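4. Coiling and stowing the lines

Do this every time the awning comes down. Takes about 7 minutes once you've got the knack, longer the first go. Applies to the guy lines and the long ridge line on the Sorkwood, all the same steps.

4.1 Unclip the line from the awning first. Don't coil with one end still attached, you'll put a twist in it.

4.2 Tip the whole lot out on something flat. Floor, low platform, dry patio. Not grass, it picks up bits.

4.3 Find an end. Pull the heap apart gently till you can see it. Don't yank, loops tighten into knots.

4.4 Hold the end in your left hand, feed with the right. Loops as long as your forearm. Give the rope a small roll between finger and thumb each time so the loop lies flat.

NOTE: if loops keep going into a figure of eight, you're not rolling enough or rolling the wrong way. Drop the last 3 and do them again. 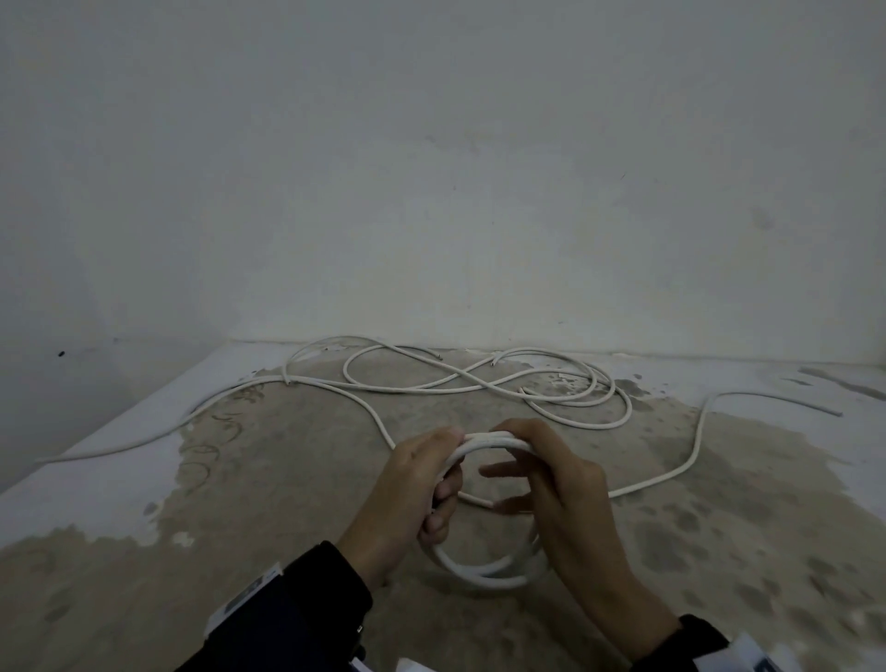
4.5 Keep the tops of the loops together in your hand and let the bottoms hang. They should be near enough the same length. One long one will catch on everything.

4.6 Leave an arm's length of tail. Wrap it round the top of the coil 4 times, snug not tight, then push a bight through the top and drop the end thru it. Pull down.

4.7 Hang on the Skudden hook or lay flat in the bag. Ridge line goes in last so it comes out first.

CAUTION: never wrap the line round your hand or wrist while someone else is pulling the other end. Rope burn at best.

CAUTION: check the cut ends before stowing. Fraying? Tape it now, replace before next use. Do not pitch on a line with a soft or flattened patch.

NOTE: damp rope. Hang it loose indoors overnight and coil in the morning. Wet coils in a shut bag go mouldy, and the warrenty doesn't cover that.

Spare lines: ask for the Vemska set, ridge line sold seperately. Queries on this section to Nayeli Carrillo, parts desk, before 4 in the afternoon.

Next: 5. Folding the poles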